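Costume jewellery storage, part 6. Hoops this time. Sorting them on the bed again, the bedspread stops anything small from rolling.
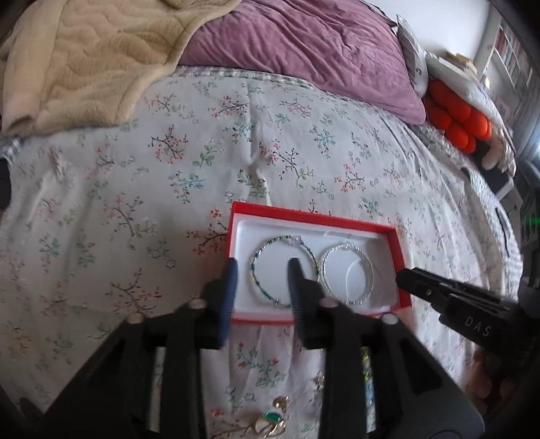 Large hoops go flat and side by side, never stacked. A crystal-set hoop will scratch enamel and soft plating if it shifts, and a beaded one snags on anything with a claw setting.

Beaded hoops: close the clasp before storing. An open clasp lets the wire spring outward and after a few months it won't seat properly. If it's already sprung, ease it back with fingers. Pliers mark the silver.

Crystal hoops: dry microfibre cloth only. Most are foil-backed and glued. Water gets behind the stone and it goes grey. No ultrasonic bath, no dip.

Brooches with leaf work get their own compartment, pin closed, face up. I use the Vemano divided tray, 36 compartments, the deeper version. The shallow one fouls on brooch pins.

The Clomau tray is 245 mm on the long side and fits a standard dresser drawer with a bit to spare. Lining is glued at the corners only and lifts. Re-glue before use.

Single earrings: I hold them for 60 days in a labelled bag. If the mate hasn't shown up by then, the stone or charm goes in the repair tin.

Keep an anti-tarnish strip in each closed box and replace it every August. Don't let it touch the metal.

Next part is chains. Bring patience and two pins.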